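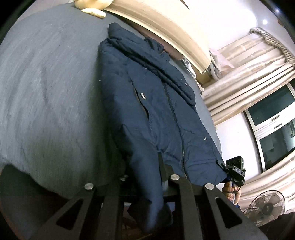 Gripper comparisons are still mostly done on cubes, cans and mugs, and I think this is why so many of them are useless to anyone who has to handle clothing. A rigid object tells you whether the jaw closes straight and how much force it holds. A padded jacket tells you whether the design is any good.

Over the past months I have worked with two hand-held grippers that I will call by their bench names, Granden and Tadar. Granden has the wider opening and the stiffer fingers. Tadar is lighter and has a narrow tip. On a box of test blocks they scored so close together that the choice would have come down to price. On garments the gap opened at once.

The test was simple. Lay a padded jacket on a bed, take a fold at the hem with a tool in each hand, lift, and bring one side across the other. We ran it 70 times per pair of tools. Granden closed on too much padding, and the filling pushed the fold back out as the fingers met. Tadar took hold of the shell fabric alone, but the tip slipped whenever the grasp landed on a seam. Neither fault shows up on a cube.

My first complaint, then, is with the published figure everyone quotes, maximum grip force. For cloth it is close to meaningless. What matters is finger thickness at the tip, the approach angle at which the tip can still get under an edge, and how far the linkage sticks out to the sides when open. The last of these is rarely given at all. A wide linkage drags on the bedding before the fingers arrive, and the operator learns to tilt the wrist to avoid it. A robot arm replaying that motion then has to reach the same tilt, which ours could do in only about half of the poses.

The second complaint concerns the camera. A wide lens on the tool sees both tools and most of the garment, and I would not give that up. But dark navy cloth next to black fingers is a hard case for any tracker. The Soltani controller lost the fingertip in 6 runs, all of them with the tip against dark fabric. Pale tape on the fingers cured it. I would still prefer makers to stop moulding everything in black.

Some colleagues argue that clothing is too variable to serve as a benchmark. I accept that two jackets never lie the same way twice. The answer is more runs and a written starting layout – the Tarkow procedure we use fits on one page – and a separate score for zips and snaps, which catch fingertips in ways plain cloth does not.

We are keeping Tadar for the garment work, with a rougher pad on the tip. Granden has gone back to boxes.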